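Appel à participation : atelier de lecture critique sur les budgets de défense et la dissuasion

Le groupe d'études Rezende cherche 5 participants pour son atelier de printemps. Sujet : ce que les chiffres de dépenses militaires permettent de conclure, et surtout ce qu'ils ne permettent pas. Nous lisons trop de notes où une courbe de budget tient lieu de stratégie. Le dernier rapport que nous avons dépouillé comptait 3,493 lignes d'équipement (virgule à l'anglaise, l'auteur n'a pas daigné convertir), et presque aucune sur l'entretien, les équipages ou les stocks de munitions.

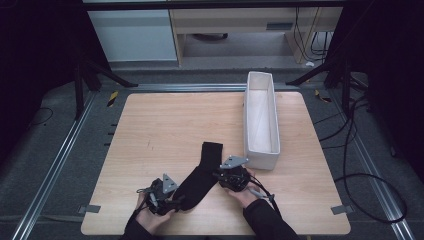

Il ne s'agit donc pas d'un séminaire de prospective. Les scénarios à vingt ans ne nous intéressent guère, ceux d'il y a vingt ans ayant assez mal vieilli. Chaque participant prendra un document public, marine, missiles ou alliances au choix, et remontera aux sources de chaque affirmation. Simone Andrade et Tarcísio Sampaio encadrent les séances, à 18 h, de mars à mai.

Profil : étudiants de master, doctorants, journalistes, anciens militaires. Lire l'anglais est nécessaire. Une conviction arrêtée sur la prochaine guerre n'est pas éliminatoire, mais il faudra la défendre devant des gens peu impressionnables.

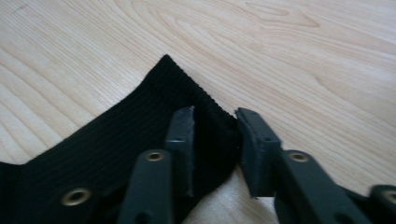

Tissu noir côtelé sur bois clair.

Indemnité : 70 euros par séance, versée en fin de cycle. C'est peu, nous le savons. Le recueil final sera tiré à 100 exemplaires, et nous ne promettons ni audience ministérielle ni carnet d'adresses.

Pour candidater : une page sur un texte de politique de défense qui vous a paru faux, avec le passage précis, à l'attention de Silvana Brandão. Les CV seuls ne seront pas lus. Réponse avant la fin février.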